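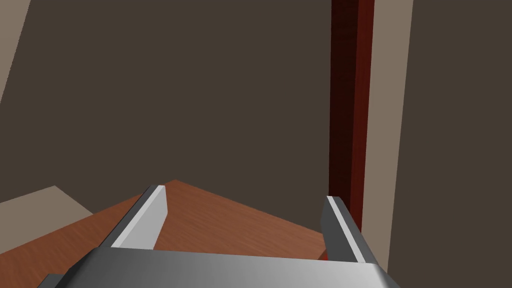 We use cookies to keep you logged in to the list archive. OK
1 min read

Re: [Grundham] door run, simulated arms

> Before you build the real one in the shop, does the
> simulated one get through the door yet?

Define "through". I gave it 15 tries last night and it made 2, both on the wider gripper opening – which I'd sworn wasn't the problem. 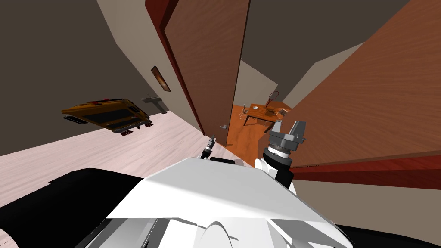
Both grippers, with the door open to the next room.

The wrist camera view is my next headache. Up close it gets a lot of plain brown and very little to steer by.

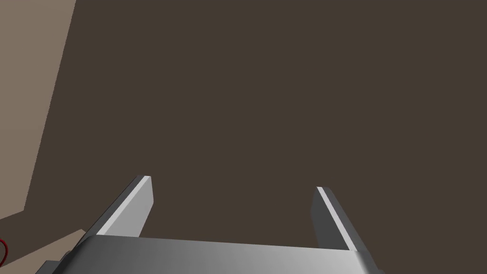 So I'm adding texture to the walls before I cut any aluminum. The bench at Destton is mine for 3 evenings, and I'd like to waste them on hardware.

Recent in this list
Coughlan bench power supply
Jemevska wrist mount, rev 7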